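Ferwood Technical Institute
Automation for Small Assembly Shops
Handout 4: Reviewing a Two-Arm Kitting Package

Purpose of this handout

In the last unit the class looked at single-arm machines that load and unload a press. This unit moves to kitting, the gathering of parts into a set before assembly begins. Students will review one product as a buyer would. The product is the Norden bench package, which is sold and serviced by Hestbridge. Read the whole handout before the lab session and bring a printed copy of the review sheet.

What is being offered

The Norden package is sold as a ready-to-use station. The buyer receives two arms with their grippers, a controller, a set of open bins, a central tray, and one year of telephone support. The buyer supplies the floor space, the power, and a person to refill the bins. Hestbridge will also set up the station for a fee, which is quoted separately and should be treated as part of the cost in any fair comparison.

Three versions are listed. The basic version runs fixed programs only. The standard version, which is the one under review, lets an operator teach new picks by guiding the arms. The extended version adds a second controller and is outside the scope of this course.

Kitting as a task

A kit is a group of parts that belong to one finished unit. In a hand shop, a worker walks along shelves and fills a box. At a bench station, the parts come to the worker in bins and the kit is built in the middle. The two-arm layout follows the same idea. Each arm serves the bins on its own side and both arms share the center. Sharing the center is where most of the trouble starts — two arms cannot place a part in the same spot at the same moment, and the program must decide which one waits.

Students should be able to explain the following terms before the lab: pick, place, cycle, handover, shared zone, and recovery. Definitions are in the course reader. "Recovery" is used here for anything the station does by itself after a failed pick. A stop that calls for a person is recorded as an assist.

How the product was tested

The department ran the standard version over one term, beginning in January. The parts came from Kelemen, a small maker of motor controls, and were chosen because they behave differently when gripped. Over the term the station attempted 2,014 picks. Of these, 1,435 were completed at the first try. Operators recorded 207 assists. The remaining picks were completed after one or more recoveries.

Students should work out the first-try rate and the assist rate for themselves and enter both on the review sheet. Show the division. Do not combine the two rates into a single score, as they answer different questions. The first-try rate tells a buyer how smoothly the station runs. The assist rate tells a buyer how often a person must leave other work.

Notes on part types

Small motors. The body is firm and easy to hold, but the leads are not. A lead from one motor can lie across another, so that lifting one part moves its neighbor. The supplier's guide advises spreading motors by hand when the bin is refilled. The time this takes should be counted as labor.

Circuit boards. Boards must be gripped clear of the raised components. Boards that overlap are harder to separate than boards that lie apart, and the order of picking matters. The guide gives grip points for rectangular boards only. Buyers with rounded or irregular outlines will need to teach their own.

Braided harnesses. A harness changes shape each time it is lifted. The department found it best to teach the pick at the connector end and let the strands follow.

Wire bundles. The same approach applies, with more care over tangling. Thin leads may also hang below the gripper during travel, and the lift height should be raised to suit.
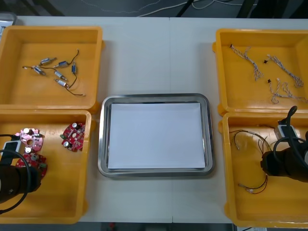
The central tray deserves its own comment in the review. Its rim sets the lowest path an arm can take on the way in, and a program taught without the tray in position must be taught again. Lining the tray with plain paper is an inexpensive measure and gives small parts a background against which they are easy to see. The lining should lie flat and be replaced when it is marked or creased.

Cable routing should be reviewed as well. The gripper cables need enough slack for the full reach of each arm, and that slack must stay clear of the bins throughout the cycle. Check this by running the program at low speed with the bins filled, and again after any new pick is taught.

Service and support

Hestbridge offers a yearly service visit. The visit covers gripper wear, controller backup, and a check of arm position. It does not cover reteaching. The written agreement is clear on this point, but the sales sheet is less so — students should read both and note the difference.

Work to be submitted

Complete the review sheet, including both rates and a list of all labor the station does not remove. Add one page stating whether a shop of the size described in Handout 2 should buy the standard version, lease it, or continue by hand. Support the answer with figures from this handout and from your own lab record. Sheets are due at 9:00 a.m. at the next class meeting.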